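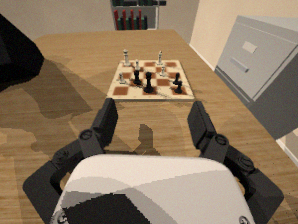
Ermira Radulović

I run the packing side at a small outfit that makes travel game sets, and I've now spent 6 months with the Prundex bench kit, so I figure I've earned the right to complain about it a little. Also to praise it! Both are coming.

What you get is a two-finger gripper, the arm, the controller and a simulator, and the simulator is where I ended up living. You build your table, drop your parts on it and run the whole job on screen before anything real moves. I had chess pieces on a five-by-five board going by the end of my first afternoon (we sell a mini set, so that was homework, not goofing off). White housing, dark linkages, fingers that open wide – it's the view I see in my sleep now.

The good stuff first. The simulator is patient in a way I'm not. I could try the same pawn pickup 60 times with my coffee in the other hand. Short pieces standing next to tall ones were my big headache, because the fingers want room on both sides, and I got to work that out on screen without chipping a single bishop. Setup on the real bench took me 8 hours with Rodrigo Bustamante on the phone from Gastmont, who sold us the thing and never once sighed at me.

Now the gripes. The manual reads like it was translated twice. The shadows in the default view drive me nuts, and there's no obvious switch for them. And teaching a new piece takes some 20 minutes of menus, every time, even if it's the same piece in a different color. Why?

The part I care about most is the crew. We used to sort pieces into trays by hand all morning, and wrists were sore by lunch. The arm does a chunk of that now. Nobody lost hours over it, but the job did change. Two of my packers spend their mornings setting up runs and checking sets, and one loves it. The other misses sorting, because she could listen to her audiobooks and not think about a screen. I don't have a fix for her yet. We swap her back to hand sorting for the custom orders, and she's happier those days.

I also wish we'd gotten everybody on the simulator before the arm showed up. For the first few weeks I was the only one who could fix a bad run, so I couldn't take a lunch. If you buy one, get the whole crew clicking around in it early.

Would I buy it again? Yes, for a shop our size with lots of small parts. If you only make one product, I'd look at something simpler. Four stars from me, and I'd go up to five if they'd sort out those menus.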